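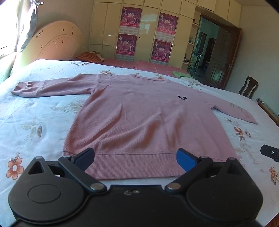 Two hand-held grippers, one sweatshirt

I have been promising a comparison of hand-held grippers since July and have put it off because I expected to be unimpressed. I was, mostly, though less evenly than I'd hoped.

The two on trial were the Gernley and the Graton. The Gernley cost me 379 pounds. The Graton lists at 3,215 and came on loan from Alasdair MacKinnon, who wants it back without scratches. Both makers say their tool will handle "everyday household fabric", a phrase that covers a tea towel and also a king-size duvet cover, so I picked my own test. Lay a long-sleeved top flat on a bed, take the hem, fold it up to the neck, then bring in the sleeves.

A ribbed sweatshirt is harder than it sounds. The hem band is thick and has a seam above it, and the sheet underneath is thin and only too keen to come along. Go in low and you pick up both. Go in high and the fingers close on nothing much, and the wrinkles in the body just move somewhere else.

The Gernley has soft pads and a light squeeze. It took the hem cleanly more often than I'd have bet on, but it has no feel at all. You find out whether you've got one layer or two when you lift. Sleeves were worse. A cuff that has bunched up on itself is a lump, and both tools grabbed the lump and left the rest of the sleeve twisted.

The Graton is stiffer and better made, and the trigger has a proper middle to it, so you can half close and think again. Is that worth the difference in price? For folding laundry, no. I could see the case if you were doing long sessions, as my hand ached far sooner with the cheap one.

Now the claims. Guthrie, whose software I used for both, says 4,000 demonstrations is plenty to teach an arm to fold tops. Plenty of which tops, on what? If every one is done on a plain grey table, I'd like to see the result on somebody's flowery bedding with the daylight coming in from one side. The Skundinach people at least publish their failures, and patterned cloth comes up again and again.

So the Gernley stays on my shelf and the Graton goes back to Alasdair. I still want to try thinner fingertips on the hem, and a pair of jeans, which I suspect will embarrass both of them.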